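3.2 Blocks and working surface

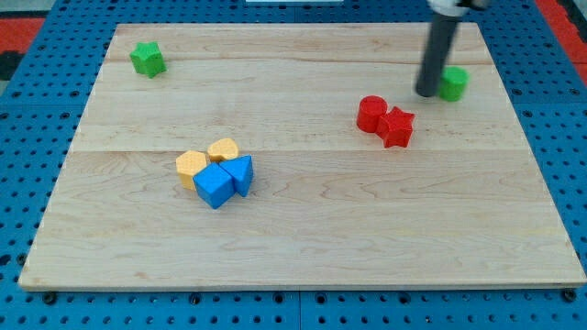

Pieter Oosterwijk
Lecturer in Play Materials, Stenden

Figure 2. Small coloured blocks on the light wooden board.

The material used in the second part of the study was a set of small coloured blocks in various shapes, laid out on a light-coloured wooden board (Figure 2). The set was chosen after the pilot at Puddale, where the larger blocks used in Section 3.1 had taken up too much of the surface and left little choice about where to put the next one. With the smaller blocks a layout can include both tight groups and wide gaps, and both matter for the measures described below.

Colour and shape were treated as separate properties. The same shape may appear in more than one colour, as with the green star and the red star in Figure 2, and the same colour may appear in more than one shape, as with the red cylinder and the red star beside it. A block can therefore be matched with another on one property while differing on the other. Earlier work with the Bevusel sorting sheets used items in which colour and shape always went together, and it was not possible to tell from the results which of the two had guided the sorting.

We use three terms for the position of a block. A block is "touching" if any part of its side is against the side of another block. It is "near" if the gap to the closest block is smaller than the width of the block itself. All other blocks are "alone". In the layout in Figure 2 the red cylinder and the red star are touching, and the green star at the upper left is alone. Gaps were judged at the level of the board and not at the top faces, as the points of a star can make a gap look smaller from one side than from another.

The board was preferred to a bare table top for two reasons. It gives the layout a clear limit, so that a block is either on the surface or off it, and the pale wood sets off strong colours such as green and red. The seams between the planks were a concern at first. In the pilot some layouts seemed to follow them, with blocks placed in a row along a seam. We checked this by turning the board a quarter turn for half of the layouts at Baysal and comparing the direction of the rows. No clear difference was found, and the board was kept in one position after that.

All blocks were placed upright, with the flat face on top. Blocks that fell over were set upright again before the layout was recorded, and those that fell off the board were left out of the count for that layout. In total 2,815 placements were recorded. The first 1,000 were coded by two people working apart, who disagreed mostly on whether a block was near or alone. Stars accounted for most of these cases. The rule on block width was then changed so that the width of a star is taken from point to point across its widest part, and the first 1,000 placements were coded again under the new rule.

Seven layouts were removed because the board had been knocked during recording and the positions could no longer be trusted. The remaining layouts are used in Section 4, where touching pairs are compared first by colour and then by shape.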